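Review: Flultier two-finger bench cell, tested on desktop teardown

The Flultier is sold as a general helper for small repair shops. The brochure shows it sorting cutlery, folding towels and taking a desktop PC apart. We have no towels, so I judged it on the third job, with the side panel already off and the tower on its side.

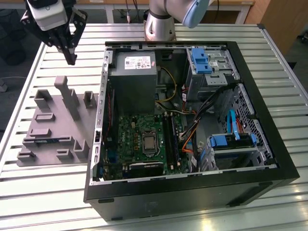 Kamlesh Kandpal
Bench lead, Pruitt Refurbishing
19 July 2026

A Dell tower is a fair test. The memory sits in straight slots and the drive rails have blue latches that a gripper can see and reach. The cables are the hard part. Power wires loop over the board, SATA leads arch between the drive bay and the center, and none of them lie the same way in two machines.

I logged 103 attempts at a single task: take a memory module from the fixture, line it up over the slot and seat it. The arm seated 17 without help. Most failures were angular. The fingers close squarely on the module, then let it tilt as the edge meets the slot. A technician corrects that by feel. The Flultier stops and reports a force error, and someone has to clear it at the console before the next cycle.

Removing modules went better, provided a person had opened the retaining clips first. I did not score drive removal, as the arm lost the latch too often to give a usable figure.

The gray fixture tray is the best part of the package. It is 3D-printed and bolts to any slotted aluminum table.
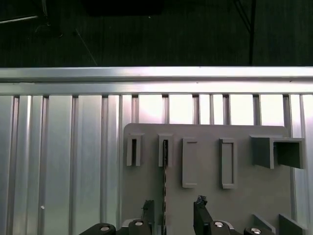

Holder spacing is tight for the stock fingers. A thin part standing in a narrow sleeve leaves little clearance on either side, and an approach a few degrees off will hit the neighboring holder. Ingrid Kasprzak reprinted our tray with wider gaps and the collisions dropped. The Herkby fingertip set is slimmer and would probably help, but I have not run it long enough to say.

Setup took 2 days, most of it calibration. The wrist camera handles matte gray plastic well. It does poorly with bright metal under direct light, so plan on diffusers.

On speed, Everett Begay strips the same tower for parts while the arm is still on its second module. For a shop that handles 200 identical units a month, with a person to open clips and move cables, the Flultier could take over some fetching and placing. For mixed intake like ours it adds work. I would look at it again after the December firmware, which is supposed to change how it handles contact force.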